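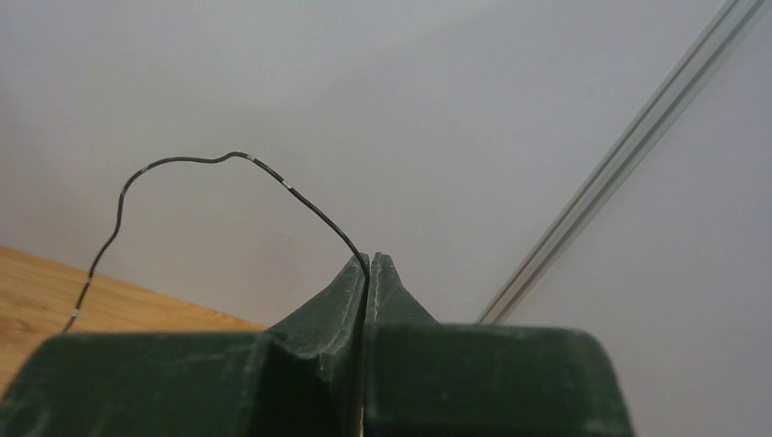 Telau Community Help > Parks and Trails > Camping

Two nights at Wultine with kids, is the lake loop worth it or should we do the cave?

Posted by marshpepper
Sunday, April 12, 2026

We have a campsite booked at Wultine State Park for two nights at the end of next month, Friday and the night after. There are four of us, two adults and kids aged 6 and 9. We get in late on the first day, so really we have one full day and then the morning we pack up.

I can't decide between hiking the lake loop and doing the cave tour on the full day. The park page lists both as "moderate" and that doesn't tell me much. My 9-year-old will walk all day. The 6-year-old is good for a couple of miles and then wants to be carried, and I have a bad shoulder so I'd like to avoid that.

Other things I can't find on the park page:

Do you have to book the cave tour ahead or can you buy tickets when you get there?

Is there drinking water at the campground that early in the season? When we went to a different park in January the taps were all shut off and we had to drive to town.

Is the Nugroho Overlook something you can drive to or is it only on the trail?

We're in the lower campground, by the creek, if that matters. We have a regular car, nothing with high clearance. Thanks.

3 replies

Danang Pelupessy

I camp at Wultine most years, usually in spring, and I've done both of these with kids.

Do the cave on the full day and a piece of the lake loop on the morning you leave.

The full lake loop is 5 miles. Most of it is flat, and the first stretch from the boat ramp is an old road bed that a stroller can handle. The problem is the far side. Past the dam the trail leaves the shore and climbs up through the pines, and there is no shortcut back once you're over there. If your 6-year-old quits at the dam you can turn around and you're fine. If they quit on the hill you are as far from the car as you can get. I've seen a lot of parents carrying kids down the back side of that hill.

So walk from the boat ramp to the dam and back the same way. There are benches at the dam and a gravel beach just before it where kids can throw rocks. That takes us a morning with stops.

For the cave, buy ahead. They hold some tickets for walk-ups but on a weekend those go early, and the walk-up line forms before the window opens. You book on the park system, same login you used for the campsite. Pick the earliest tour you can stand. The groups are smaller and the parking lot by the cave entrance is small. If it fills they send you to the overflow lot down the hill, and then you have a steep walk up before the tour even starts.

The tour has stairs, most of them going down, and you come out by a different door. The handrails are good. There are two low spots where adults have to duck and the kids walk right through. Bring a sweatshirt for everyone no matter how warm it is outside. Wear shoes with some grip, because the floor is damp in places. They don't allow backpacks or child carriers, so a kid who wants to be carried has to be carried in your arms. My younger one was 6 the first time and did it without trouble, but the guide does turn the lights out for a minute near the end. If yours doesn't like the dark, tell the guide before you start. Ours let the kids hold a flashlight.

Water: the tap by the lower campground restroom gets turned on before the upper ones. Last year it was on by the date you're talking about, but it depends on the freezes, so call the park office the week you go. If it's off there is a bottle filler on the outside wall of the visitor center that runs all year. I bring a five-gallon jug anyway and fill it at home.

Nugroho Overlook is both. There's a paved road most of the way and then gravel for the last bit. A regular car is fine if it hasn't just rained. The gate at the bottom closes at sunset and they do lock it. From the parking area to the railing is a short walk. The sign up there gives the elevation as 1657 feet, which doesn't sound like much, but you can see the whole lake and the town past it. Go in the evening. In the middle of the day the sun is in your eyes and everything looks washed out.

On the lower campground: it's the nicer one for shade, and the kids will spend half their time in the creek. It gets cold at night down there compared to the upper loop. Bring one more blanket than you think you need. The sites nearest the footbridge get people walking past all day on the way to the restroom. If yours is one of those, put the tent at the back of the site behind the table.

Firewood you have to buy there or in town, you can't bring it from home. The camp store at the entrance has bundles but closes early outside of summer. The gas station in Tudatis, on the way in, sells the same bundles and is open late. If you're getting in after dark on the first day, stop there.

tentpeg_lou

cave for sure. we did the lake and it was fine but it's a lake. bugs were bad on the dam side

also the overlook road was closed when we went, something about a washout, so check on that

rowan.h

I mostly agree with Danang but want to add a couple of things.

The cave tour comes in a short version and a long version, and the booking page doesn't make it very clear which is which. The one Danang is describing with the stairs is the long one. The short one goes into the first room only, and you come back out the way you went in. It's cheaper and there are hardly any steps. With a 6-year-old and a bad shoulder I would at least look at it. Your older one might be disappointed though. The first room is big but the good formations are farther in.

You could also split up. One adult takes the 9-year-old on the long tour and the other stays at the visitor center with the younger one. They have a small nature room there with pelts and a turtle tank, and a short paved path behind the building with signs about the trees. It kept mine busy until the others came out.

I don't agree about going to the overlook in the evening if you have small kids. It's windy up there once the sun gets low and everyone is hungry by then. We went right after breakfast and had the place to ourselves.

Phone service is poor in the lower campground. I got one bar standing on the footbridge and nothing at the site. Download your cave tickets or print them before you leave home. The office will look you up by name if you forget, but it holds up the line.

Comments on this page

marshpepper: Thank you all. I booked the long tour, first one of the day, and we'll do the walk to the dam before we head home. Danang, is the gravel beach okay for wading or does it drop off?

Danang Pelupessy: It's shallow for a good way out but the water will be very cold that early. Mine went in to the ankles and came right back out. Bring a towel and dry socks.

marshpepper: Will do. I called the office and they said the road to the overlook is open again and the lower tap should be on by then.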